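**Comparing two grippers at Neldale**

The handling group at Neldale spent much of August comparing two parallel grippers, the Kashyap and the Clodura, first in simulation and then on the bench at Ullness. The engineer responsible for the trials agreed to discuss the results.

"We ran 189 grasps with each model before any hardware was ordered," the engineer explained. "The Clodura opens wider, and that helped with boxes. It also struck the shelf more often."

Of those attempts, the Clodura failed in 52 and the Kashyap in 13. The engineer was careful about the gap. "Most of the failures came from one controller setting. I should not wish anyone to choose on that figure alone."

Asked about the wrist camera, the engineer said that its angle had been changed twice. "With the fingers open, we want a clear view between the blades at every tilt of the arm."
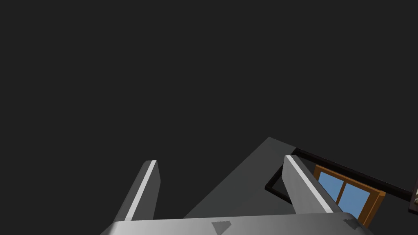

A colleague at Ullness took a different view, saying that the simulated fingers were too stiff and that some 300 further grasps on the bench would be needed before either model was approved. Those are planned for the spring.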